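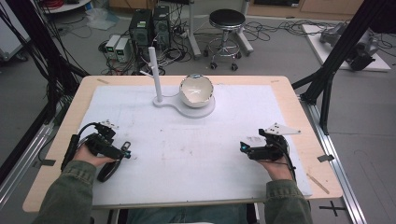
1/ New week, new planner branch, and I am far too excited about it. We're teaching the software to work from hand-held gripper demos: a person sits at the table, does the job with a gripper in each hand, and we turn the recorded motion into something an arm can follow.

2/ The workpiece is a white post and a little bowl on one shared base. Very plain, which is what I want at this stage! White on a white sheet is a proper test for perception though. Our old segmenter kept merging the bowl with the table and then proudly reporting a post standing on its own.

3/ Ikhsan Chong rewrote the depth step so it looks for the rim first and fits the rest of the bowl to it. So much better. I ran it over 848 saved clips last night with a cup of tea and just sat there watching the overlays go by, grinning.

4/ Timing next. Left and right gripper streams come in on separate clocks, and if they drift by 40 ms the replay looks like two people who've never met trying to fold a duvet. Boltum (our little sync tool, named after nothing) now lines them up at load time and shouts if it can't.

5/ Someone asked why we don't just replay the hand path directly. We tried! People have lovely bendy wrists and arms don't. The planner keeps the gripper poses that matter near the object and is free to choose its own route for the long reach in between.

6/ Still broken: the smoothing pass rounds off the last bit of a grasp, so the fingers close slightly early. Delia Huenchumán thinks the filter window is too wide. I think it's my cost weights. We have a bet on, loser writes the docs.

7/ Also I've finally moved the config out of one enormous file (line 1974 was a comment saying "fix this"). Each stage has its own now, and you can rerun planning without redoing perception. Bliss.

8/ Grasp timing plots tomorrow, once the overnight run is through. If you've dealt with early finger closing in your own replay code, please tell me what you did, I'd love to compare notes!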